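HOTEL AND LODGING OPERATIONS
Unit 6 handout: Linen stock and par levels
Instructor: Elżbieta Pawlak

Read this before the June workshop. Bring a calculator.

1. What a par is

One par is the amount of linen needed to make up every bed in the property once. A hotel that holds three par can have one set on the beds, one in the laundry and one on the shelf. Properties that send linen out usually need more, as a set may be gone overnight or longer.

Par is worked out separately for each item. Sheets, pillowcases, blankets and mattress protectors wear out at different speeds and are changed on different schedules. A single par figure for "bedding" is of no use when you order.

2. Worked case: the Stedetti

The Stedetti has 78 rooms with one bed each and sends its sheets to an outside laundry, Vastar. Each bed takes one fitted sheet. One par of fitted sheets is therefore 78. The house policy is four par, so the target stock is 312.

At the last count the linen room and floor closets held 138 fitted sheets. Another 78 were on beds and 25 were at Vastar. Total stock was 241. The shortfall is 71 sheets.

Note that the count covers all three places. Students often leave out the linen on the beds and order far too much.

3. Layers of the bed

Stock sheets list items from the mattress up: protector, bottom sheet, top sheet or duvet, blanket, pillow protector, pillowcase. Use the same order when counting.
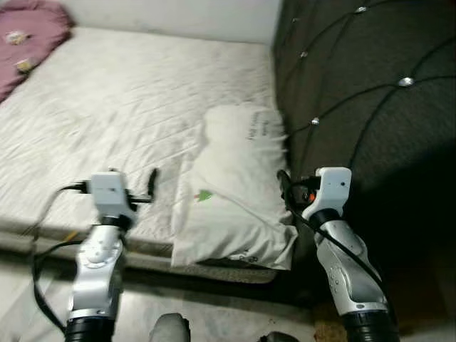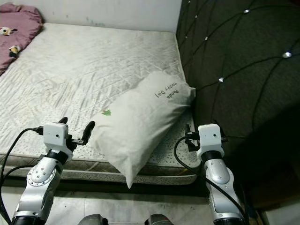

Fig. 6.1. Bed with pillow and pink blanket, two views.

4. Losses

Linen leaves stock through wear, stains, theft and mistakes at the laundry. Record discards by item and by reason. Torn sheets may be cut down for cleaning cloths, but they must first be written off.

5. Before the workshop

The Ziren has 1423 pillowcases in stock and a target of five par. Its bed and pillow counts are on the Sombatkul worksheet. Find the target stock and the shortfall or surplus. Show your work for each step.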